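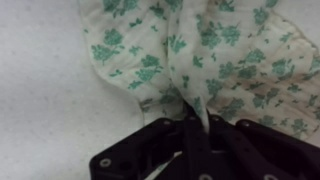 What is the best way to get yellowing out of thin printed cotton without losing the print?
A long cool soak in oxygen bleach, with the dye tested on a hidden bit of hem first. Chlorine bleach is quicker and will usually take the colour with it.

Warkano
Adding to the above for my own cloth, cream with a green floral sprig. Feels like muslin, no label. One side has a broad patch that has gone beige and the flowers run straight across it. Been folded in a drawer since April. Bala powder, 40 degrees, no change. Next step?

Pimentel
Stop heating it. If it is old starch or a protein mark, warm water sets it. Cold soak overnight, plain water, then the oxygen bleach. And don't iron it until the patch has gone.

jondach_2
Disagree on the plain water. If it's starch you want a bit of detergent in there from the start. Plain water did nothing on a tablecloth of mine after two changes.

Pimentel
Two changes isn't long enough. Mine took four.

Ea Frandsen
Before any of this, check it is a stain. Some cheap prints have an uneven ground colour, and a tinted area can be in the cloth from new. Turn it over. If the back is clean cream, it's surface soiling. If the tint is the same on both sides, it could be either.

Warkano
Same on both sides. I'm fairly sure it was even when I bought it.

Kamonchanok Inthanon
Likely storage yellowing then. I'd use 98 g of powder to a full basin, cool, six hours, cloth fully under. Rinse until the water stops feeling slippery. Dry flat in shade - direct sun will fade a soft green like that well before it lifts the yellow.

jondach_2
Sun is fine for an hour. People have bleached linen on grass for centuries.

Kamonchanok Inthanon
White linen. This one is printed.

Warkano
Hem test done with a damp white cloth, no green came off. Soaking tonight, cool, with the powder. Will leave the iron alone.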